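Pedon Bottle Sling

Carrier for single-use and refillable drink bottles
Made by Jinari

Overview

The Pedon is a shoulder sling for one bottle. It holds the bottle at the neck with a rubber collar and supports the base with a webbing stirrup, so the weight does not hang from the cap. It is meant for people who walk, stand or ride for long stretches and want both hands free: trail marshals, delivery riders, school trip leaders, parents at a ball game.

Most carriers on the market are pouches. A pouch works well with the bottle it was cut for and poorly with anything else. The Pedon has an open frame and adjusts to the bottle you happen to have, including one bought at a gas station on the way.

What's in the bag

Sling with collar and stirrup attached
Spare collar (large)
Shoulder pad, removable
Care card

Sizes

Small – for bottles from 260 ml up to 400 ml
Regular – for bottles above 400 ml, up to the tall one-piece shapes sold in most stores

Both sizes use the same strap and the same buckle. The collars are not interchangeable between sizes. If you order a replacement collar, check the letter molded on the inside of the old one.

Fitting the collar

Open the collar by pulling the tab away from the ring. Pass it over the cap and let it close on the neck, below the cap and above the shoulder. It should sit flat all the way around. Bring the stirrup under the base, then take up the slack at the side buckle until the bottle stops swinging. Tug once on the strap before you put it over your shoulder.

If the collar rides up, the neck is too narrow for it and you need the smaller ring. If it will not close, use the spare.
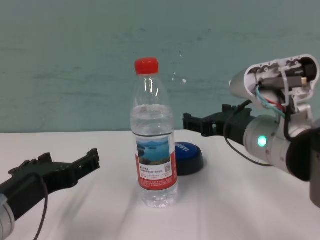
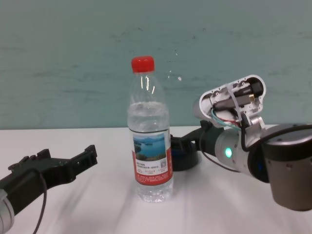 The collar grips by shape and not by squeeze, so the outline of a bottle matters more than how much it holds. Straight-sided flasks with a wide mouth give the ring nothing to rest on, and for those we suggest the Buthelezi cup holder, listed separately. Tapered necks are the easiest. A clear water bottle with a red screw cap and a neck that widens into the body, like this one, is the general shape the Regular was drawn for. Glass bottles can be carried too, but the stirrup has no padding and we don't recommend it on a bike. Carbonated drinks are fine as long as the cap is fully tight.

Materials

The strap is woven polyester, with bar-tacked ends. The collar is natural rubber and will darken a little with use. This does not affect the grip. Buckles are acetal. The shoulder pad is closed-cell foam in a knit cover, and the cover comes off for washing.

The stirrup was changed in December. The earlier version had a single strap under the base, and narrow bottles could slip sideways off it. The current one is a cross of two straps with a stitched center. Customers with the older stirrup can buy the new one on its own.

Colors

Black, sand, dark green. The collar is tan in all three.

Care

Hand wash in cool water with mild soap. Hang to dry out of direct sun. Do not put the collar in a dishwasher or leave it on a car dashboard. Inspect the rubber every so often and replace it if you see cracks near the tab.

Warranty

Strap, buckle and stitching are covered for 14 months from purchase. Collars are a wear part and are not covered – they are sold in packs of 8 for clubs and schools, or singly.

Orders and questions

The Pedon is sold direct and through Isevum stores. Orders for clubs, with or without a printed strap, are handled by Thulani Sibiya. Please include the size, color and quantity in your first message, and a delivery address if you need a shipping quote.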